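Cuaderno del taller Gresanis, mesa blanca
Agosto, primera hora de la tarde

Retomo las bandejas de memoria donde las dejamos antes del parón. Lo escribo con más detalle del que seguramente hace falta, pero la otra vez lo anoté con prisas y luego Graça y yo nos pasamos un buen rato intentando descifrar qué quería decir «lote suave, girar vaso». Sigo sin saberlo, por cierto. Si alguien se acuerda, que lo apunte aquí al lado y me da una alegría.

El juego es el de siempre: una bandeja con cosas corrientes, se mira 20 segundos, se tapa con el paño y cada cual cuenta lo que recuerda. Luego se cambia algo de sitio, o se quita, y se vuelve a mirar. Lo que quiero aclarar antes de que vengan los grupos de Wibisono es qué cosas ponemos, que hasta ahora las escogíamos un poco al tuntún, según lo que hubiera en los cajones.

He sacado la bandeja verde menta y dejo en el armario la de flores. La de flores es preciosa y le tengo cariño, pero se come todo lo que le pones encima, y Anjani llegó a buscar una horquilla entre los pétalos durante media sesión. La verde es lisa, tiene las esquinas redondeadas y un reborde que evita que los rotuladores se vayan de paseo. Sobre el tablero blanco se ve muy bien dónde acaba la bandeja y dónde empieza la mesa, cosa que agradecen sobre todo las personas que ven regular.

Para el lote de hoy he buscado cosas que no se parezcan en nada entre sí: el vaso de plástico gris azulado, el pato de goma rojo, un rotulador blanco con el capuchón gris oscuro y la bolsa de aperitivo, la de tonos anaranjados con letras chinas grandes. La bolsa me hacía dudar. Ocupa mucho, cruje, y todo el mundo la nombra la primera. Por otro lado tiene tanto dibujo y tanta letra que, cuando preguntas por ella con la bandeja ya tapada, cada persona ha visto una bolsa distinta, y ahí salen las mejores conversaciones.

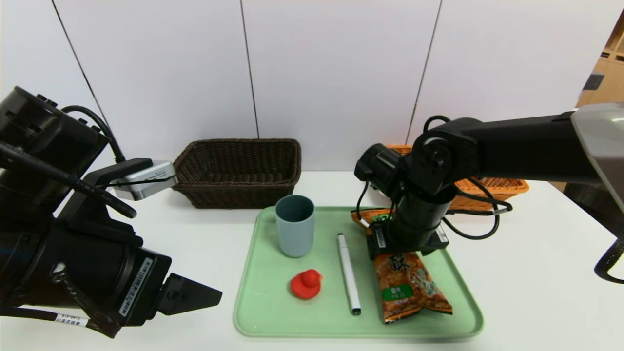

Engelbert Wieser opina que la bolsa debería salir siempre en la primera ronda y no volver a aparecer. Según él, quien la ha visto una vez ya la da por puesta y deja de mirar ese lado, de modo que la segunda ronda se juega con media bandeja. También pide que el pato se quede pase lo que pase, que en su grupo ya le han puesto nombre y habría protestas.

Lo del pato concedido, faltaría más. Con la bolsa no estoy tan de acuerdo, o por lo menos no del todo. A mí me interesa justamente ese momento en que alguien asegura que sigue ahí y levantas el paño y no está. Propongo que la dejemos en las dos primeras rondas y la quitemos en la tercera, y que Engelbert pruebe su versión con los suyos y luego comparamos. Si le funciona mejor, cambio de opinión sin ningún drama.

Apunto otras cosas que he ido viendo mientras colocaba y recolocaba.

El vaso de pie y el vaso tumbado son casi dos objetos diferentes. De pie invita a meter cosas dentro, y más de uno pregunta si hay algo escondido. Tumbado rueda. Lo dejo de pie y vacío, y en la hoja de la persona que guía la sesión hay que poner que dentro no se esconde nada, al menos hasta la última ronda, que ahí ya que cada cual haga lo que quiera.

El pato va delante del vaso. Lo probé detrás y desde mi silla se perdía entero, pobrecito. Tampoco conviene ponerlo mirando hacia la persona que juega: todos se ríen, todos lo saludan y los segundos se van volando. De perfil llama menos la atención y además permite un cambio finísimo, que es girarlo hacia el otro lado. Graça Garcia lo hizo con el grupo de la mañana y solo se dio cuenta una señora, que lo dijo muy bajito, como pidiendo permiso.

El rotulador, en diagonal. Recto parece colocado a propósito y la gente recuerda «el que estaba recto»; en diagonal parece que alguien lo ha soltado un momento para coger el teléfono, y entonces hay que fijarse de verdad en él. Lo mismo vale para cualquier cosa larga. Ojo con el capuchón: que esté bien apretado antes de empezar. La mancha del paño viejo no ha salido ni con el jabón de Tostum ni con nada, y ya lo he destinado a trapo de pinceles.

Luego está la cuestión de los colores, en la que me he enredado un rato más de lo previsto — me pasa siempre con los colores. Sobre el verde claro, el rojo salta a la vista antes que cualquier otra cosa. El blanco aguanta bien siempre que no le caiga encima el reflejo de la lámpara. Los naranjas y los oscuros se distinguen estupendamente, también si son piezas menudas o van a rayas. Lo que no funciona son los verdes, evidentemente, ni los cremas. Saqué un dedal de color hueso y a la media hora lo estaba buscando yo misma.

Para las rondas difíciles prefiero cosas más pequeñas, puestas en fila y un poco inclinadas todas hacia el mismo lado. Parece que el orden debería ayudar y a mucha gente le ayuda, pero a otra la despista, y acaban recordando la fila sin recordar qué había en ella. A mí me pasa. Veo perfectamente la inclinación, veo los huecos, y de lo de en medio ni rastro.

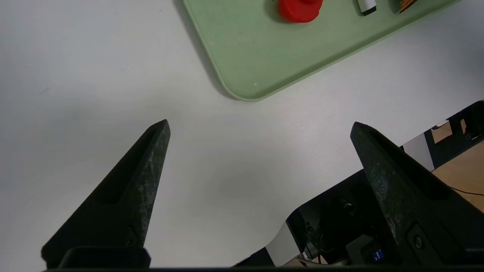
De los huecos también quería dejar algo escrito. Si las piezas se tocan, se recuerdan como un solo bulto. Si están muy lejos unas de otras, los ojos se van al reborde y dan la vuelta a la bandeja como quien pasea por una plaza. Un par de dedos de separación me parece lo cómodo para casi todo, y algo más si hay alguna pieza alta que tape a las vecinas. En cuanto a la distancia al reborde, a mí me gusta que una parte del fondo verde quede libre. Descansa la vista y deja sitio para la cosa nueva cuando toca añadirla.

La mesa hay que repasarla antes de cada grupo. En el tablero blanco se nota cualquier marca gris, y Anjani Ismail tenía razón en que algunas personas la nombran como si fuera parte del juego. Un paño húmedo, sin producto, y secar. El interior de la bandeja igual, que coge motitas enseguida y solo las ves cuando ya te has sentado.

Sobre los tiempos: la sesión completa sale en 50 minutos si no se alarga la charla del final, y la charla del final se alarga siempre. No quisiera recortarla. Es cuando alguien coge el pato y cuenta que tuvo uno parecido en casa de los abuelos, y ya estamos todos en aquella bañera. Prefiero quitar una ronda.

Pendiente para quien abra mañana:

Pedir otra bandeja verde. En el catálogo de Huvumby la tengo marcada con el número 2519, mirad que sea la de reborde alto.

Paño nuevo, opaco y sin dibujo. El azul transparenta a contraluz y hay quien lo aprovecha (no doy nombres, Yanti).

Hablar con Ratih Purba de la hoja de respuestas. Ella la quiere con dibujitos para marcar, y yo preferiría que cada cual lo dijera en voz alta y lo anotáramos nosotras. Puede que haya que tener las dos versiones.

Probar el lote de cosas que suenan. Las llaves, la caja de chinchetas, la bolsa otra vez. Se me ha ocurrido al cerrar el armario y no tengo todavía ni idea de cómo se juega a eso, pero lo dejo apuntado antes de que se me vaya.

Recojo a las 4. El pato duerme en el cajón de arriba, dentro del vaso.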